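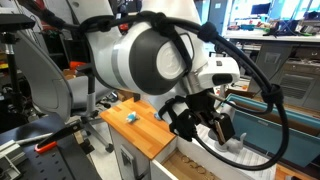 Vimby Small Things Collection
Read me first -- version 2, March 5, 2021

Welcome, and thanks for taking an interest in what is, at heart, a very long list of knick-knacks and the places they get put away. Vimby is a record of tidying up small household things: toy figurines, little animals, rings, bits of chain, and all the odds and ends that gather on top of a cabinet when you have been meaning to deal with them for a month. It grew out of an afternoon of sorting a shelf at home, and it has been growing ever since.

What's in it

There are 400 tidying sessions, covering 59 different objects. Each session has a short written note saying which things were out at the start, where each one was meant to go, and where it ended up. The notes are plain text and you can open them in anything.

The objects fall into a few loose families. Figurines are the biggest group, and my favourite by a long way -- rabbits especially, which I will happily admit are over-represented. Jewellery and jewellery-like things come next, mostly rings and chains in gold or silver colours. The rest is filed under "bits", and I'm afraid that is as tidy as the bits are going to get.

Where things go

Every session uses some mix of three kinds of home: an open surface, a drawer, or a bin. A surface is for anything on display. A drawer is for things that would roll off or get lost. A bin is for whatever is going to another room. If a note says "leave", the object was already home and should stay put.

Chains are listed by the clump and not by the link. I tried counting separate pieces in the January notes, and two sittings with the same drawer gave me two different answers, so clumps it is.

Files

sessions/ -- one note per session, numbered from 1
objects.txt -- the full list, with colour, family and a nickname for each
homes.txt -- the 16 put-away spots and what each is called
changes.txt -- what was fixed between versions

The nicknames in objects.txt began as a joke but they are used all through the notes, so please keep that file close by. "Momik" is a rabbit. "Modise" is a different rabbit. They are easily mixed up, and a few of the earliest notes do mix them up; the ones I know of are listed in changes.txt.

Things to keep in mind

Colours are written down by eye. What I call teal you may well call green, and pale grey and off-white wander into each other a fair bit. Sizes are only given as tiny, small or handful. Nothing larger than a handful is included, and there is no glassware.

Using it

You're welcome to use the notes for study, teaching or your own sorting projects. Please mention Vimby if you pass them along, and keep the nicknames as they are. A companion list for kitchen drawers, called Sikach, is being put together with the same layout, so anything you build to read these notes should be able to read those too.

Corrections are always welcome. Send the session number and the object's nickname, and I'll add the fix to changes.txt.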